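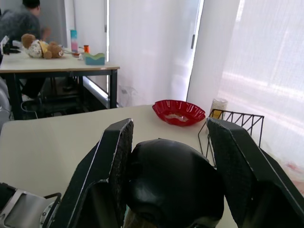 Week 7: Gas pressure, volume and temperature

Reading before the tutorial: Pelkonen, course reader, chapter 10, up to the end of the section on Boyle's law. The worked problems at the back of the chapter are optional.

Gauge and absolute pressure

Most pressure gauges read the difference between the gas inside and the air outside. A flat tyre reads zero on the gauge, though the air in it is still at atmospheric pressure. The gas laws need absolute pressure, so add atmospheric pressure (101.3 kPa at sea level) before you substitute anything. A good share of the marks lost on last year's assignment went this way.

Boyle's law

For a fixed amount of gas at constant temperature, pressure times volume stays the same:

p1 V1 = p2 V2

Halve the volume and the absolute pressure doubles. The gauge pressure does not double. Starting from atmospheric, it goes from zero to 101.3 kPa.

Hand pumps

A hand pump is a cylinder, a piston and two one-way valves. On the out stroke the cylinder fills from the room. On the in stroke the air is squeezed until its pressure passes that of whatever is being filled, and only then does the outlet valve open. The early strokes into a soft object feel easy for this reason. When the object is firm, much of each stroke goes into compression before any air moves across. 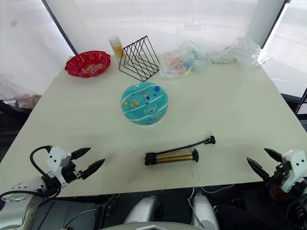

Thin vinyl stretches very little once it is taut. Up to that point the added air mostly increases the volume and the pressure hardly changes. After it, the volume is nearly fixed and the pressure climbs quickly with each stroke. Rubber behaves differently and we will leave it until the elasticity lectures.

Temperature

At fixed volume, p/T is constant, with T in kelvin. Air sealed at 20 degrees Celsius (293 K) and 121 kPa absolute, then left in the sun until it reaches 40 degrees (313 K), will be at 129 kPa. On the gauge that is a rise from about 20 to 28 kPa, a much larger change in proportion.

For the tutorial

Bring a calculator and your answers to problems 2 and 7. Show the conversion to absolute pressure as a separate line. Benedetta Bassi is taking both groups this week, and questions about marking should go to her. The prac sheet on valves will be handed out at the end.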